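Killow @ Edasero
packing hall, returns side. my own opinions, my own English

1/ Many people asked me how it is to work with the robot hand since August, so I write it here in small pieces. I am not an engineer. I work at the returns desk of Edasero, we receive bags and small luggage that customers send back.

2/ First, the work before. A bag arrives, you open it, you put your hand in every pocket, you check the zippers, you close it, you decide the shelf. In a busy week our shift did 1,048 bags. Everybody had pain in the thumb. We called it "zipper thumb" and the nurse also started to call it so.

3/ The company bought a system from Breko, the program which runs it has the name Xenos. In the first meeting they told us "no one will lose the place". We were 26 persons on the two shifts. Today we are 20 at returns, and the others moved to the outgoing side. It is true that no one was dismissed. It is also true that two of them did not want to move.

4/ What the hand does: it takes the bag, turns it, pulls the straps straight, holds it for the person who checks. The pockets are still ours. They tried to give it the pockets also, and after 3 weeks they stopped to try.

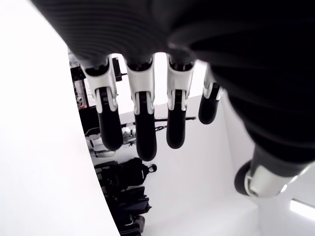

Thread by Killow · 12 posts · 3 min read

5/ The fingers are black at the ends and white at the knuckles, and it has a thumb, same as we have. I expected something like a claw. Backpacks are the ones we get most, and black is the most common color, which is bad for everybody, for human eyes too, when you look for a small hole in the cloth.

6/ What changed for me personally. My thumb is better, I say it first because it is the most important. I can sleep without the cream. My shoulder is the same as before.

7/ What changed in the day: the rhythm. Before, if I wanted to talk with my neighbor for one minute, I worked a little slower and later a little faster. Now the next bag is presented to me when the hand is ready, and it does not know that my neighbor's daughter has an exam. You can press pause, it is allowed. But the pauses go in a report, and so people press it less than they should. I have asked that the short pauses are taken out of the report. The answer is "we are looking at it" already two times.

8/ Also there is a new task which is in no contract: teaching. When the hand takes a bag in a wrong way, we mark it on the screen and show the right way. Some of us are very good in this. The older colleagues are the best, they know by the weight if something was forgotten in the bottom. For this knowledge nobody is paid extra. I think it should be paid, also if it is a small amount.

9/ Somebody asked if it is dangerous. In my station it goes slowly and it stops when I touch it. I was more afraid of the old conveyor belt, to be sincere. The old belt ate a sleeve of my jacket.

10/ A thing I did not expect: the noise. It is quieter now, so we hear each other, and also the supervisor hears us. There was a little bit of discussion about the radio. The radio stays until lunch.

11/ My advice if your workplace gets the same: ask before the start who decides the speed. Ask who can see the numbers. Ask if the training hours are inside the working hours. We asked these things after, and it is much more difficult after. And write down the answers with the month, because the managers change also.

12/ I am not against it. I would not go back to the old desk, my hand says no. I only want that the time which we save is a little bit for us also. If you work with Breko machines in another warehouse, please write to me how you do it with the pauses. I read all the messages, but I answer in the evening, after 8.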